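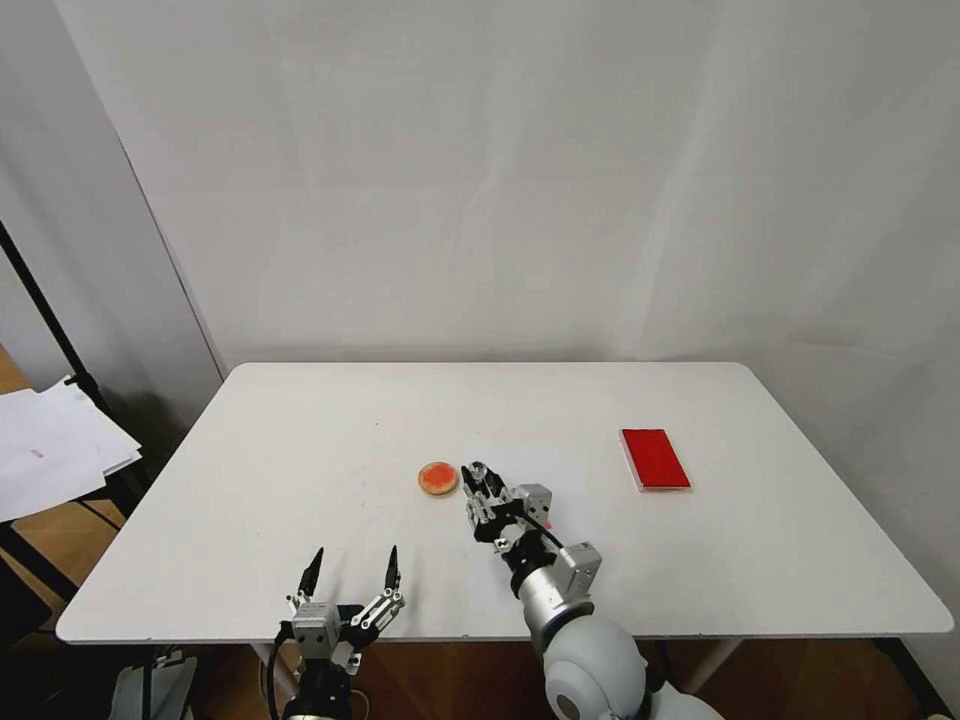 The Fevia two-arm bench set is a pair of arms, a gripper for each, the cables, and the mounting hardware, sold as one order so you don't have to match parts from five catalogs. We love this set for small labs and training rooms, and most of what people ask us has to do with planning for it: how much table, how much floor, what to put in the first budget and what can wait. Start with the table. A white one with rounded corners and a matte top does the job beautifully, and something as small and light as a round tan dish is good first work for the right arm, with a flat red block farther out to give you a sense of reach. You can get a lot of practice out of two objects!

What comes in the box

Two arms with grippers, left and right
Cable set, already labeled by joint
Mounting plates and bolts
Printed setup guide
3 spare pairs of fingertips

Not included: table, computer, floor stand, camera.

Planning the space

Leave 232 cm of clear wall behind the bench if you can, and 116 cm from the front edge to whatever is next in the room. You can get by with less at the front, but you will be glad of it the first time you need to reach a cable. Plain walls are great. If yours has shelves or a window, a pale sheet hung behind the table is a cheap fix, and it comes down again in a minute.

Try to settle the table position before you order the cables in the longer length. Customers who move the bench later usually end up buying them twice, and we'd much prefer you spend that money on fingertips (they do wear, and they're the part you will reorder most).

Budgeting

Most buyers put the whole amount into the arms and then go looking for money for the rest. Our suggestion is to write the order in two parts. The first has the arms, the grippers, the stand and one day of setup. The second, which can go in next year's budget, has the Mostico wrist camera and the Dvořáček quick-change plate. Both fit the standard wrist, so nothing gets thrown away when you add them.

For yearly upkeep, set aside enough for two sets of fingertips and one cable set. Service visits are quoted separately. If you run the arms for more than 200 hours a month, ask us about the heavier cable – it costs a little more and bends much better.
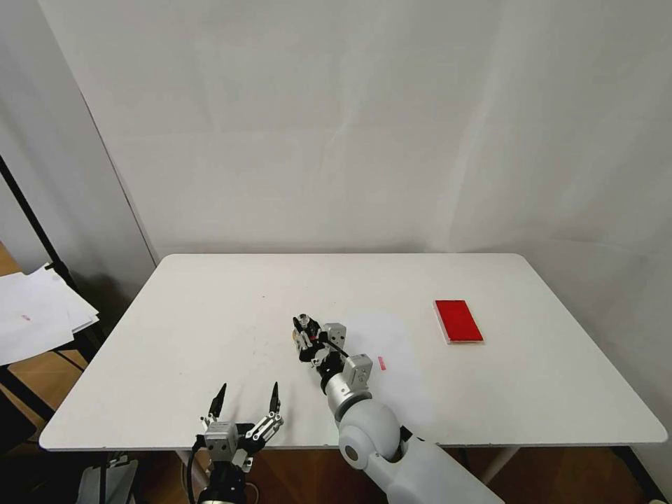 Na-rae Ryu wrote in to say that the two-part order was what got the purchase through, but that she wished she had asked for the setup day in February, when the calendar was still open. She also said to get the spare fingertips into the first part and not the second, and we've changed our sample order sheet to match. Thank you, Na-rae!

Ordering

Sets ship from our Kestuvska warehouse, fully assembled up to the wrist. You attach the grippers yourself with the key in the box. Quotes are free, and we're happy to look over a floor sketch before you commit to anything – a pencil drawing with the measurements written on it is plenty.

Page updated 11/20/20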